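June 21, 2012
Notebook 5, Tasulbridge shop, back room

Table day. Finally got to the oak one. Writing this up before I forget which can was which.

Carried over from February: top was sticky near one end, one leg short, old finish gone cloudy where people put mugs down. Ashok Kandpal wanted it refinished in place, no taking it to Hokdale, so all hand work and no spray.

Top

Wiped down with mineral spirits first. Rag came up gray, then brown, then mostly clean. Sticky patch is old wax over something else, label glue maybe. Plastic scraper, then spirits again. Didn't use the heat gun, last time I lifted the grain doing that on the Kwon bench and spent a day fixing it.

Sanded 120, 180, 220. Skipped 150, ran out. Went lightly on the edges, I've rounded over too many of them. Dust everywhere, the shop vac bag was full and I didnt check before starting. Check the bag!!

Color after sanding is lighter than I expected. Tried three swatches on the underside:
– Bruvetti natural oil, one coat. Goes yellow. Not terrible
– Bruvetti matte hardwax, one coat. Closest to bare wood
– leftover shop poly, thinned. Looks like a school desk

Going with the matte hardwax. Ashok looked at the swatches and picked the same one without being told, so done.

First coat on at the end of the morning, thin, white pad, worked it in along the grain and buffed off the extra after 15 min. Can says to leave it overnight. Left it overnight. Second coat next morning, even thinner. There's one spot near the back edge that drank more than the rest and I gave it a bit extra with a finger. Can't find it now unless I get my eye right down to the surface.

Tape

The gray lines are the layout rectangle, back on the top now the finish is hard. Laid it out with the long rule and the framing square. Corners off the square first, then tape pulled between them, not the other way round. Pressed down with a card. The old tape had left ghosts in the finish, dirt line along each side, so want to pull this lot up and relay it every so often instead of leaving it for years.

Test piece on the offcut: tape on cured hardwax, left it, peeled it back low and slow. No lift, no mark. Same tape pulled straight up took a tiny bit of sheen off. So – low and slow. Written on the roll in marker too.

Tabletop looks right with stuff back on it. Closed laptop lying at an angle, white cube with the red marks over toward the left, everything sits flat. Light oak is a good background, you can see a small thing on it straight away, where the old cloudy finish used to swallow them. Faint tape is fine also, I was going to use a darker one and glad I didn't. 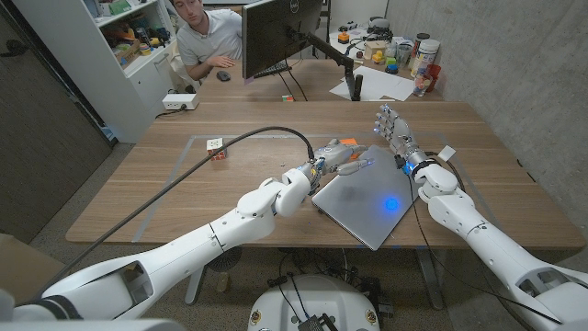
Leg and wobble

Short leg is back left. Checked with feeler stock under the foot, then checked the floor, then checked the leg again because the floor in there is not level either. Moved the table a foot toward the door and the wobble changed but didn't go. So it's both.

Fix: felt pad off, hardwood shim glued to the foot, trimmed flush with the flush saw, felt back on. Blue tape round the foot first so the saw doesnt scratch it. Steady now where it stands. If someone moves it, it'll rock again and they'll come find me.

Tightened the apron bolts while I was under there. One was finger loose. Put a dab of thread stuff on it. Screws on the corner blocks all fine, left them.

Underside swatches are still there, leaving them as reference. Pencil labels next to each.

Cost and bits used

Hardwax 123, pads and paper out of shop stock. Quote to Ashok was 389 with labor and we came in at 231 so he's happy. Need to tell Kwon the price for theirs will be higher, it's a bigger top with a crack in it.

To do
– 150 grit, order it, two boxes
– vac bags
– coasters for that room. A lid with a felt back would do
– no wet rags on the top for a couple weeks, put a note on the door
– look at the edge on the near side, felt a rough bit with my sleeve, may need a quick pass with 320 and a wipe of wax
– return Hokdale's long rule, borrowed it in February and it's still here

Leftover hardwax is in the flat cabinet, lid taped, can upside down so it doesn't skin over. Stir it, dont shake. The oily rags went in the water bucket outside, not the bin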